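Kitchen Odds and Ends: The October Gallery

Hi again, and welcome back to my little corner of kitchen clutter! If you're new, every so often I pull a bunch of everyday cooking bits together on one dark tabletop and put the pictures up so we can all talk about boards and spatulas like normal people. Last time was mugs. I got more mail about mugs than about anything I've ever put on this site, including the time I made 12 loaves of bread in one weekend.

This time the theme is small prep stuff. Cutting boards, a sponge, a cup to stand the utensils in, a container with a lid, a box or two. I went in with a budget of 300 for the whole setup and came out well under it, mostly thanks to Khanyisile Kekana, who has the best eye for secondhand kitchen things of anyone I know and will drive out to Tirklow for a good lid. (I wish that were a joke. She went to Tirklow for a lid.)

I like a red spatula. I'll just say that up front so you know where my loyalties are. I've had wooden ones and metal ones and a very fancy one from a shop in Inmont that melted on me, and I keep going back to red plastic because I can find it in a full drawer.
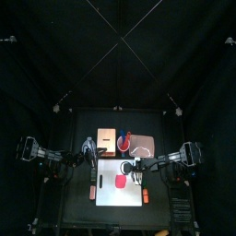
Anyway, on to the great sponge debate. Zodwa Shezi wrote in to say a sponge has no business being anywhere near a cutting board, and I get it, I do! But I keep one close while I'm working and one at the sink, and they never swap places. The close one is for wiping up crumbs and that's its whole life. If you're doing raw meat, ignore me completely and go get a paper towel.

The other thing people ask is whether I really keep my utensils standing in a cup. Yep. I tried a drawer divider for three months -- the kind with the little slots -- and all it did was collect crumbs and bread ties. A cup goes where I go. When I'm done I rinse it, let it drain upside down, and it's ready for the next round. My one rule is that nothing sharp goes in it, after a bad morning with a vegetable peeler.

Boards are where I get picky. I like having a light wooden one for bread and fruit, with the corners rounded off so it doesn't jab you when you carry it under your arm. I oil mine whenever it starts looking thirsty and I don't keep a schedule. My old neighbor in Pokari swore by doing it every time the clocks changed, and her board outlived two stoves, so maybe I should.

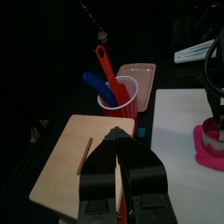 Red spatula and a blue friend sharing the red cup with the white rim, wooden board close by.

I'm a little in love with anything that has a wavy edge at the moment, so if you spot a nice set of coasters or a pot rest like that, send me a link. Blue or pink, I'm easy.

Next up is lids, at long last. Khanyisile has promised to bring the Tirklow one, and I've got a whole shelf of orphans waiting to be matched up. Send me your worst mismatched container stories before then and I'll share my favorites on the next page!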